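Burst pipe, wet ceiling: what to do first

21 December 2024

Quick one before the holidays. Had a flexi hose let go under the laundry sink at our old place in Gorkthorpe, and a cracked pipe over the hallway the winter after, so these are learned the hard way. Add yours in the comments.

Water off first. Not towels, not photos, water. Ours is by the front tap, behind the hydrangea. If you don't know where yours is go and look now, I'll wait. Turn it clockwise. If it hasn't been touched in years it may be stiff, so give it a quarter turn back and forth twice a year. A seized one needs a plumber, don't go at it with a big wrench.

Then power. If water is coming through a light fitting or anywhere near a power point, switch off at the main, but only if you can get to the board without standing in water. If you can't, stay out and ring the supplier. Leave it off till a sparky has had a look. Even if it all seems dry.

Ceiling bulging? Get everyone out from under it. Plasterboard full of water is very heavy and comes down in one go. Some people poke a hole with a screwdriver and let it drain into a bucket. I did that once with a small bulge, power off, standing well to the side. Wouldn't do it with a big one.

Open the cold taps after the main is off, empties what's left in the pipes. Flush the loos too. Hot water system off at the switch or the gas.

Mopping up. Old bath towels beat a mop for the first ten minutes. Squeegee toward a floor waste if you've got one. Wet vac is the thing though. Hired ours from Masilela down the road, and it shifted more in an hour than we had all morning. Never use the ordinary household vac on water.

Fabric next. Tablecloths, curtains, cushion covers, anything that got dripped on. Don't leave it in a heap, colours run and it'll smell by tomorow. Rinse in cold, spin, hang straight away. Prints go on their own, not in with the whites. Brown ceiling stains need a soak before they see hot water. Once it's dry, lay it out flat on a table and check the pattern side for tide marks before you iron. Ironing sets them.
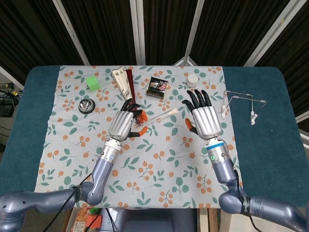
Berry print cloth laid out over the table.

Padded table tops and chair seats: blot, don't rub. Stand seats on their side so air gets underneath. If the foam is soaked right through it takes days, and if it still smells after a week, chuck it.

Carpet. Lift a corner and look at the underlay. Soaked underlay generally has to go, carpet can sometimes be saved. Put foil under furniture legs or you'll get rust and timber stain you never get out. Fans low and pointing across the floor, windows open if it's dry outside. We ran two fans and a Tostell dehumidifier for 6 days, emptied the tank morning and night. Noisy.

Photos before you throw anything out. Wide ones and close ones, model plates on appliances. Keep a bit of the carpet in a zip bag. Write down who you rang and when. Our insurer wanted the hose itself, which I'd binned. Went through the wheelie bin in thongs.

Stuff to keep in one tub:
Torch and spare batteries
Old towels
Bucket
Thread tape and a pipe repair clamp
Plumber's number on paper, your phone will be flat
Rubber gloves

The Brernon clamp I've got cost $24 and has been used once. Held 'til the plumber came. The hallway ceiling was $800 to fix plus paint.

Flexi hoses, check them in January when you're home anyway. Look for rust spots, kinks or frayed braid. Any of that, get it replaced. And turn the water off at the main when you go away, takes a minute.

Next week, getting mould of silicone.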